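How to Make a Clear-Front Keepsake Box from Scraps

14/05/2025

I have been making these little boxes since December and I still get excited every time one comes together! You need hardly anything, and most of it is probably sitting in your recycling already.

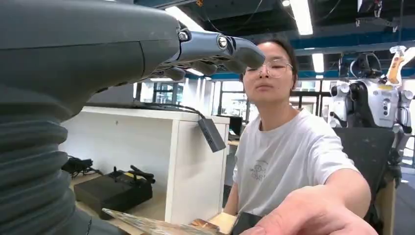 The idea is simple. You build a shallow box out of cardboard, then close the front with a window cut from a clear plastic sheet, so whatever you put inside is on show. Ticket stubs, pressed flowers, a tiny shell from a good vacation – they all look wonderful behind a shiny front.

What you need

Stiff brown cardboard (a shipping box is perfect)
A clear plastic sheet, the kind used for report covers or packaging
White glue
Double-sided tape
A metal ruler and a craft knife
A cutting mat
A pencil
Pale paper for lining the back

Step 1: Cut the back

Draw a rectangle 124 mm wide and as tall as you like. I usually go for something a bit taller than it is wide, but square ones are lovely too. Cut it out with several light passes of the knife. Pressing hard in one go makes the edge crumple, and then you will be looking at that crumple forever.

Step 2: Line it

Spread a thin layer of white glue over the cardboard and lay the pale paper on top, smoothing from the middle outward. Put a heavy book on it and leave it for 10 minutes. My friend Giang Lò skips the book and uses a glue stick, and her boxes come out beautifully flat, so try that if white glue gives you bubbles.

Step 3: Make the sides

Cut 4 strips of cardboard, each 25 mm deep. Two should match the height of your back piece. The other two go between them, so make those shorter by twice the thickness of your cardboard. Measure this with your own cardboard in your hand! Mine came from an Okthorpe shipping carton and was thicker than I thought, and I had to recut both short strips.

Glue the strips standing up along the edges of the lined piece. Run a bit of glue down each corner as well and hold until it grabs.

Step 4: Cut the window

Set the box face down on the plastic sheet and trace around it with a fine marker. Cut just inside the line so no ink is left on the window. Score the plastic with the knife first, bend it gently along the score, and it should snap cleanly. Thin sheets can be cut with scissors.

If your sheet has a protective film, leave it on until the very end. Fingerprints show up like crazy on glossy plastic, and a soft dry cloth is the best thing for getting them off.

Step 5: Fill and close

Arrange your treasures before you stick anything down. Move them around, take one out, put it back – this is my favorite part and I can easily spend an evening on it. Fix each piece with a dot of glue and let it dry completely with the front open, or the window may fog.

Then run narrow double-sided tape along the top edges of the sides, peel off the backing, and lower the window from one end to the other.

To hang the box, tape a loop of ribbon to the back. For a shelf, glue on a small cardboard triangle as a stand.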